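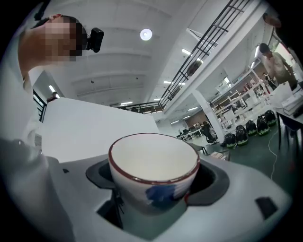 Solel Cup, White with Dark Red Rim

The Solel is a white ceramic cup for offices, staff rooms and shared kitchens. The rim is dark red. A blue brushstroke pattern is set low on the outside of the cup, and the inside is plain white.

Shares 14 | Comments 2

The cup is supplied by Clarnari to schools, libraries and workplaces that keep a common stock of tableware. It was chosen for the Painemal catalog under the direction of Teresa Barreto, head of tableware, following a period of daily use in the Brusidley staff kitchen. Departments asked for a cup that could be told apart from the older plain white stock, and the red rim meets that request.

Ordering

The Solel is sold by the carton only. One carton costs $68 and is packed with paper dividers between the cups. Single cups are not offered, including as replacements. The warehouse stock stood at 1,240 cups on Wed 18 December. Orders placed after the December closing will be sent when the warehouse opens again.

Customers ordering for more than one building are asked to give a separate delivery address and contact name for each. Cartons left at a loading dock without a named contact will be returned to the warehouse, and a second delivery charge will apply.

Care and storage

The cup may be washed by hand or in a dishwasher. A soft cloth is advised for the outside – scouring pads may wear the brushstroke pattern over time. Tea and coffee stains on the inside can be removed with baking soda and warm water. Cups should be stored upright on an open shelf, in a single layer where space allows.

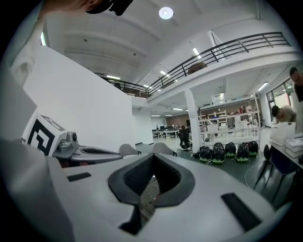 Can a cup with a chipped rim stay in use?
A cup with a chipped rim should be taken out of service at once. The chip may be sharp, and the exposed ceramic is hard to keep clean.

Returns

Unopened cartons may be returned within 14 days of delivery. Breakage in transit must be reported in writing to Florêncio Valente, customer accounts, with the carton number printed on the packing slip.

Related items
Solel Saucer
Solel Small Bowl
Painemal Serving Tray
Brusidley Stacking Mug
Clarnari Carton Dividers, Pack of 14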